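## Who we are

Okholm tests robot hands for people who are thinking of buying one. Washington Aguiar started the company after paying for a gripper that did very little of what the brochure said. We don't sell hardware and we don't take commissions.

Most claims we check are about fingers. A maker says 100 grasps without a drop – fine, but of what, and who picked the objects? We run our own set of 82 household items and print every miss.

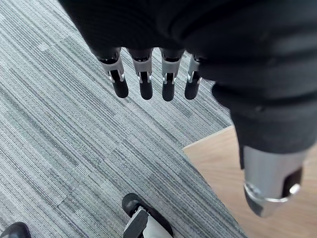
Fabric covers get the same treatment. Makers like to call them protective, and we'd like to see what they protect after 60 hours of use. So far we have logged 3,158 grasps on the Winell bench, and we still wouldn't call any hand "human-like."

Reports are sold one at a time. If your supplier has already promised you the results, send us the promise in writing and we'll test against that. Our office is in Tretham, and visits are by appointment.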